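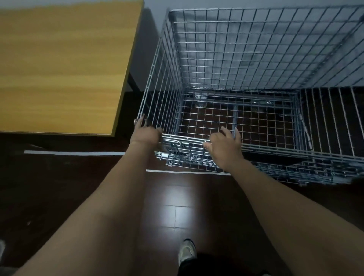 Vosar wrote: the half-drop front on these binds when one corner post is out of line with the other, so check the posts before you bend anything.

Noted, and thanks. Posts checked, results below. I had been looking only at the hinge side.

Ticket status: open
Product: Pranda folding wire-mesh cage, galvanised, half-drop front
Supplier: Woltent
Reported: 15 Sep 2018
Fault: front panel will not seat when raised; pin on the left does not enter its ring

Background

The cage is one of 4 bought in March for storing returned stock. The other three fold and unfold without trouble. This one was put up on a wooden floor, away from the racking, and the front jammed part way. Raising it by the middle of the top rail makes the left end lag behind the right. Raising it from both ends gets it higher, but it still stops short.

Checks made

Floor level: checked with a spirit level along the front edge and along both sides. No visible slope. Cage turned end for end on the same spot, same fault, so the floor is ruled out.

Hinge loops: the loops joining the two halves of the front were cleaned with a stiff brush. Two had zinc burrs on the inside, which were filed off. Movement is freer but the panel still stops in the same place.

Post alignment (as Vosar suggested): measured between the front posts at floor height, 1,055 mm. Measured again at the top, 2 mm less. On a good cage the two figures are the same. The left post leans in slightly.

Side panels: right side let down and the front raised on its own. The panel then went up fully and the pin dropped in. Right side put back up, fault returned. Repeated with the left side down and the right side up -- front would not go up.

Finding

The lean in the left post is not enough to cause this by itself. With the right side up, its front hook pulls the right post inwards and takes up whatever play is left. The hook on this cage is closed tighter than those on the others. I compared it with the cage next to it and the gap is visibly smaller.

Action

Hook opened by hand with wide-jaw pliers, padded with cloth to spare the coating. Went a little at a time and tried the front after each go. It now seats on most attempts, though it needs a push at the left end for the last part of the travel.

Left post not touched. I would prefer Woltent to say whether it can be straightened cold or whether the back and side should be swapped as a set. The Prado cages use a separate post that lifts out, but the parts list for the Pranda shows it welded to the side panel.

Until then the cage is in use for light goods only, with the front left up and everything loaded from the top.

Waiting on: reply from Woltent about the post, and the part number for a replacement left side.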